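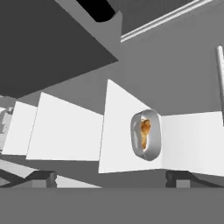
Budgeting for the simulator before the arm

The operations manager at Vadska has run the company's equipment budget through four rounds of kitchen automation purchases. Vadska prepares meals for hospitals and senior residences from one central kitchen, and for the past two years it has been planning a plating cell that would move cooked items from pans into bowls and trays. We talked for a little over an hour in the office above the packing floor. The manager asked to be identified by job title only, which is company policy while bids are open.

The first thing on the desk was a spreadsheet, and the first line of the spreadsheet was software.

"People come up here expecting me to talk about the arm," the manager said. "The arm is line six. Line one is simulation, and it has been line one since February."

That was the month the company turned down a quote for a complete cell, hardware and installation included, and asked the integrator, a small firm called Nullden, to price the simulation work by itself. Nullden was willing. The work would be done on rented computing time, with a model of a plain kitchen, a bowl, and a few food items, and Vadska would pay for it whether or not it went on to buy anything.

"Our finance people didn't love that," the manager said. "They asked what we would own at the end. I said we'd own a report and the scene files. They asked what the scene files were worth. I said I didn't know, but a robot that can't pick up chicken is worth less than we'd pay for it."

Chicken came up a lot. Vadska serves it on the bone more often than the manager would like, and a drumstick is a poor shape for a machine. One end is wide and the other is narrow, and no two weigh the same. The kitchen tried a pilot on loan some time ago that handled rolls and potatoes well enough and did badly with anything that tapered. The pilot went back when the loan period ended.

"What I learned from that one was to test the hard item first," the manager said. "The vendor picked the menu for the demo. I should have picked it."

The simulated kitchen is not much to look at. Counters and cabinets are white, the walls are gray, and there is very little detail on anything except the food. The manager said several people in the building had complained about that when they first saw it.

"The chef wanted to know where the range hood was. Our range hood, I mean. I told her every hour they spend drawing our hood is an hour on my invoice. I want the bowl right and I want the food right. The cabinets can be boxes."

That point became a negotiation. Nullden's first proposal included a detailed model of Vadska's own kitchen, down to the drain covers. The manager struck it and asked for the generic counters Nullden already had. The money saved went into more trials. The contract now calls for 800 runs per food item, with the starting position of the item and the bowl changed every time, and payment is tied to delivery of the full log, failures included.

"They wanted to give me a success rate," the manager said. "I said fine, give me the rate, but I also want every failure. If it drops the piece on the rim, I want to know. If it squeezes too hard, I want to know, although I'm told the squeezing is where simulation is weakest. They were straightforward about that. Skin slides on meat, and their model doesn't have skin that slides."

Asked how much weight the results would carry in the final decision, the manager was careful. A good result would move the project to a short physical trial, which has its own line and its own approval. A bad result would stop it. Nothing in the simulation would lead directly to a purchase order for the whole cell.

"I have seen other places do it in one jump," the manager said. "They get a nice video, they sign, and then it's eight months of change orders. I don't have a budget line for change orders. If I put one in, it gets spent."

The rest of the spreadsheet has 19 lines in all. Some are what anyone would expect: the arm, the gripper, guarding, a conveyor section, electrical work. Others came out of past mistakes. Spare gripper fingers are listed separately from the gripper. So is the cost of washing down the cell every night, in labor hours. Floor work is there too, after an earlier machine turned out to need a flatter floor than the kitchen has. Training is split between the day crew and the night crew because the night crew was left out the last time.

One small line stands out for being exact. It reads $2,677, for bowls.

"We would have to change bowls," the manager said. "The ones we use now nest too tight, and nothing but a thumb gets them apart. Khaemba makes one with a raised rim, and that's the quote for the first order. It's the only number on the sheet I fully believe. Everything else will move."

Vadska asked two other integrators for prices. One did not respond to the simulation request and sent a brochure. The other, Trurero, offered to do the simulation free as part of a hardware contract. The manager turned that down after some back and forth.

"Free means they pick what gets tested," the manager said. "Also, I'd feel bad walking away afterward, and I need to be able to walk away."

For a smaller kitchen thinking about the same kind of project, the manager suggested starting with a list of items that staff move by hand in one shift, and marking the ones they swear at. That list cost Vadska nothing and decided most of what went into the test plan. The second suggestion was to ask who owns the simulation files before any work begins. Vadska's ownership clause took three weeks to settle, and the manager would now put it in the first email.

The physical trial, if there is one, would use a rented arm on a cart in the corner where the old dish line was. Space has been set aside. The rental quote is good for 90 days and the manager has already asked for an extension.

"I'd like to see the drumstick numbers before I ask for a second one," the manager said.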